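The Night Boat to Plellstead

At 2 in the morning the ferry Enora blew her horn, and my grandmother was already on the dock in her good coat, grinning like a kid!

She had waited 70 years to see the lights. Every June, she said, the whole bay at Plellstead turned green, so bright you could read a letter by the water. Her mother had seen it once and talked about it for the rest of her life.

"Got the sandwiches?" she asked.

I had six. She ate two before we cleared the harbor wall.

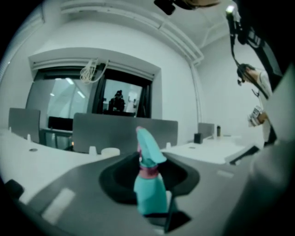
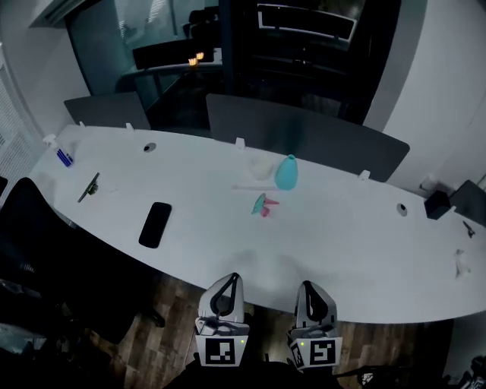 Past Batent Rock the engine dropped to a mutter and everybody crowded the rail. Nothing, just black water and somebody's baby fussing. I felt so bad for her that I started talking about breakfast.

Then she threw her crust overboard.

Oh, the splash! Green fire, rings of it, running out and out, and under the rings almost 1000 little fish turning all at once like a page. The baby went quiet. My grandmother grabbed the whole sandwich bag and shoved it at me.

"Throw the rest," she said. "Throw them far!"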